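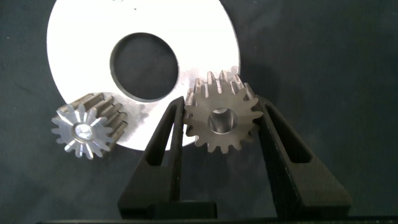
*Kleines Zahnrad, große Scheibe.*

# Lob des zähen Gesprächs

In Undberg wird seit Mai wieder der Dialog der Religionen gepflegt, und zwar so höflich, dass man ihn kaum bemerkt. Der Verein Omside lud ins alte Kino Gallska, 300 Stühle standen bereit, auf dem Podium lag je ein Vertreter pro Bekenntnis mit den anderen auf einer Wellenlänge. Alle waren für den Frieden. Gegen den Frieden hatte sich leider niemand angemeldet.

Ich will darüber nicht spotten, jedenfalls nicht ausschließlich. Wer einander Tee einschenkt, wirft in dieser Zeit immerhin keine Scheiben ein. Mich stört nur, dass nach zwei Stunden feststand, was schon auf dem Plakat stand: Uns verbindet mehr, als uns trennt. Mag sein. Aber über das Verbindende hätte ich mich auch zu Hause freuen können, mit besserem Tee.

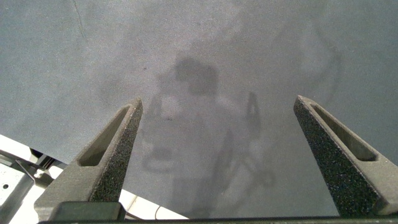 *Grau, leicht wolkig.*

Interessant wurde es genau einmal. Eine Frau aus der dritten Reihe wollte wissen, was denn geschehe, wenn ihre Tochter die Religion wechsle oder gar keine mehr haben wolle. Auf dem Podium wurde plötzlich sehr aufmerksam Wasser getrunken. Dann verwies die Moderation auf die fortgeschrittene Zeit und auf das Buffet - beides unwiderlegbar.

Dabei war diese Frage der Dialog. Alles davor war Begrüßung. Wer vom anderen nur hören möchte, dass auch er Nächstenliebe kennt, behandelt ihn wie einen Kurort: angenehm, erholsam und nach drei Tagen reicht es. 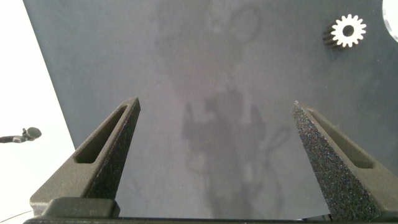
## Ein bescheidener Vorschlag

Der Verlag Tazi hat zum Thema gerade einen Sammelband von 924 Seiten herausgebracht. Ich habe ihn angefangen. Das Wort »Respekt« kommt darin so oft vor, dass man es irgendwann für ein Satzzeichen hält, und vom Streit ist meist im Vorwort die Rede, als von etwas, das andere Leute haben.

Omside plant für den Herbst den nächsten Abend. Ich schlage vor, mit der Frage aus der dritten Reihe zu beginnen und das Buffet zu eröffnen, sobald jemand eine Antwort versucht hat. Ich komme wieder und bringe vorsichtshalber ein Brot mit.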